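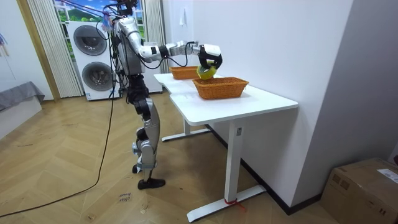
Fig. 1. Desk with the two woven baskets, yellow tape over the nearer one.

[zolldale-storage] Re: Written labels vs. attached labels on shared surfaces

From: Beril Ateş
To: zolldale-storage list
Date: 2 March 2022
In reply to: Blair Tosh

Blair Tosh wrote:
> I read the notes in the archive on open baskets for shared desks and I have
> some objections before we copy the setup at Plondov.
>
> 1. Labels belong on the container. A label on the surface is wrong as soon
> as the container moves.
> 2. Wicker is a poor choice for anything small. Paper clips, pen caps and
> screws go into the weave and stay there.
> 3. Two baskets of different sizes look untidy. I would buy one size and
> stack the spares.
> 4. Marker on a white top does not come off. We had a ghost of the word
> "mail" on the front counter for most of a year.
>
> Also, the notes give no dimensions. Please supply some.
>
> Blair

Blair,

Taking these in order. I have added dimensions at the end, which should have been in the first version.

On point 1, the two kinds of label do different jobs. A label on the container says what goes in it. A label on the surface says where the container goes. On a closed shelf the first is usually enough, as the shelf limits where things can end up. On an open desk the basket gets pushed aside when someone needs the space, and after that each person puts it back in a slightly different position. A word on the surface gives it a fixed address.

Your objection does hold where a container is meant to travel. The key tray and the first aid box should be labeled on the lid and nowhere else. For a basket that stays on one desk, I prefer the surface.

The position of the word matters more than the wording. If the basket covers the word, you can read it only when the basket is already gone. If the word is too far away, it looks like a label for the empty space. Write it directly in front of the basket, parallel to the long edge, on the side people approach from. Lowercase is fine. A thin line is fine at reading distance. 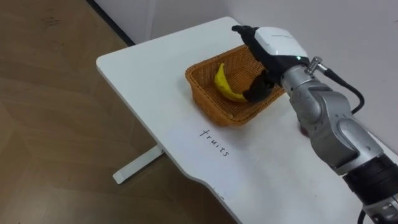 Fig. 2. "fruits" in black marker on the tabletop in front of the basket.

One category per word and one word per basket. Shanti's earlier layout used longer labels ("fruit and snacks, sealed only") and people stopped reading after the first word, so the second half had no effect. If a rule needs a sentence, put it on a card on the wall.

On point 2, I agree about small parts. Wicker should be limited to items larger than the gaps in the weave by a comfortable margin. Fruit, rolls of tape, cable ties still in the bag, a folded cloth: all acceptable. Loose clips and screws go in a lidded plastic box, and the box can stand in the basket if you want it in the same place. What wicker does well is let air through and stay light enough to shift with one hand. For real fruit I would add a washable cotton liner. Juice in the weave is tedious to remove and the strands near the floor of the basket darken permanently.

Check the rim before buying. A rolled rim holds its shape when the basket is picked up by one side. A rim that is only folded over and stapled will open at the corners.

On point 3, I would not standardize on one size. Two sizes let you assign the larger one to whatever is handled most and keep it toward the middle, with the smaller one at the back. If both are the same size, people treat them as interchangeable and the contents mix. We ran matching baskets at Tomar until last May. Manju kept the tally there and logged 73 misplaced items in the last month. After one of them was exchanged for a smaller basket, with no other change, the next month's figure was 21. This was a single desk with a small group of users, so I would not build much on it, but I have no figures that point the other way.

The smaller basket goes to the back for reach as well. A large basket at the back becomes an obstacle to wiping the desk and tends to be left in place, with dust behind it.

Leave a gap between the two baskets wide enough to set something down. This is the part that gets removed first when someone decides the desk looks sparse. People arrive with an item in one hand and need a place to put it while they decide where it belongs. Without the gap, it goes into the nearest basket.

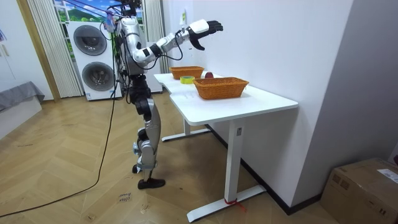 > Aarti asked me to pass this on: how often does the gap need to be cleared?

Once at the end of each working day is enough. Anything left in the gap goes into its basket, or to the lost property shelf if it has none. If the same kind of item turns up there several days running, it needs its own container.

On point 4, this depends on the top and on the pen. Before writing anything, draw a short line on the underside or at a back corner, leave it overnight, and wipe it with isopropyl alcohol on a cloth. If a gray shadow remains, do not write on that top. Matte finishes are generally worse than gloss for this, so do not skip the test on a matte desk. I suspect your front counter was laminate with a worn surface, where the ink had somewhere to go.

If the test fails, there are two options:

a) A strip of matte removable tape, cut to the length of the word, written on before it is applied. Replace it when the edges start to lift. We used Prullon strips for this and had no adhesive left behind, though we never left one in place longer than a few months.

b) Four small corner marks with no word at all, and the word on the basket. This satisfies your point 1 as well. It looks more like a warehouse than some offices want.

Avoid printed vinyl. It takes longer to remove than it took to decide on, and the layout will change at least once after the first few weeks.

Dimensions, as requested. These are for planning and do not need to be met exactly:

Desktop depth: up to 700 mm. Beyond that, the back basket is out of comfortable reach for shorter users.
Larger basket, long side: 296 mm.
Smaller basket: any size that is visibly smaller. Do not go for a near match.
Height: shallow. Contents should be visible from a standing position without tilting the basket.
Gap: the width of an open hand.

A desk with a curved cutout in the near edge needs one adjustment. The usable depth is less at the scoop than at either side, so measure from the deepest point of the curve.
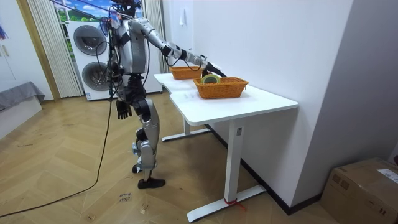

Measure it again if the desk is height-adjustable, at the height people will use it. Reach to the back changes more than expected between sitting and standing, and a basket that is convenient for one may be awkward for the other. At Tomar we settled the positions with the desk at standing height and then checked them from a chair. The back basket moved forward slightly. The front one stayed where it was.

One item I left out of the original notes: keep the baskets clear of the underside controls and the path of any cables, and do not hang anything from the front edge. Bags on hooks get caught when the top is lowered.

If you go ahead at Plondov, please mark the positions in pencil for the first two weeks and write the words only after that. I would also like the counts, if someone is willing to keep them. A sheet with the date, the item and which basket it was found in is sufficient. Manju can send you the one she used.

Beril

--
zolldale-storage mailing list
Replies go to the whole list. Please trim quoted text.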